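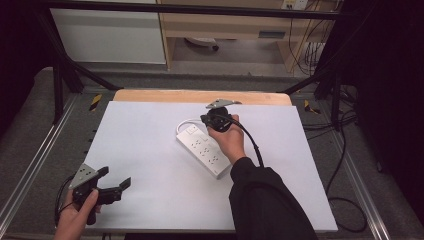
**vendula_h** · 9 de julho de 2022

Comprei há duas semanas uma régua de tomadas da Gajewski para a mesa do escritório e estou há duas semanas a discutir com ela. O sítio onde a quero pôr fica a 200 cm da parede e a ficha até lá chega, mas o cabo nasceu enrolado e enrolado quer morrer. Na fotografia vê-se bem a volta que faz logo à saída da régua, do lado do interruptor – ou seja, exatamente onde eu preciso de pôr o dedo. Já a deixei esticada uma noite inteira com dicionários em cima. De manhã voltou à forma original, e um dos dicionários caiu-me no pé. Aparafuso isto por baixo do tampo, ou desisto e compro uma calha?

**tomadas_e_mágoas**

Calha. Tenho uma Sellen há quatro anos, daquelas de rede, com tudo lá dentro: régua, transformadores, um garfo que nunca consegui explicar. Se a mesa for de madeira maciça, fura sem medo, mas mede a espessura do tampo antes. Eu não medi e tenho hoje um parafuso decorativo ao lado do teclado.

**Archana Kanaujia**

Discordo da calha. Uma régua com interruptor escondida debaixo da mesa é uma régua sem interruptor, ninguém se vai pôr de gatas todas as noites. Deixa-a em cima, encostada atrás, com o interruptor virado para ti. E o cabo, pendura-o com um peso leve na ponta durante uns dias. Sem dicionários.

**tomadas_e_mágoas**

@Archana Kanaujia Em cima da mesa? Para apanhar café?

**Archana Kanaujia**

Bebo chá. E bebo-o na cozinha.

**rui.da.cave**

Fita dupla face Brulloser, a larga. Segurou a minha à parede desde maio. Quando a tirei veio também um bocado de tinta do tamanho de um postal, mas isso é outro tópico.

**vendula_h**

O tampo tem 18 mm, fui medir agora, obrigada pelo aviso do parafuso. A calha da Clastley custa 450 coroas e a da Sellen 542, e por esse dinheiro eu quase aceito a volta do cabo como elemento de decoração. A fita assusta-me, a mesa é do senhorio.

**tomadas_e_mágoas**

Então abraçadeiras de velcro e um grampo na borda de trás. Sem furos, o senhorio dorme descansado. Mas não apertes o cabo na curva, deixa folga junto à saída.

**Archana Kanaujia**

Nisso da folga estamos de acordo. Continuo contra o resto.

**vendula_h**

Encomendei o velcro. Vem num pacote de 400 e eu tenho cinco cabos. Alguém quer?

**rui.da.cave**

Fico com dez. Aceitas troca por fita?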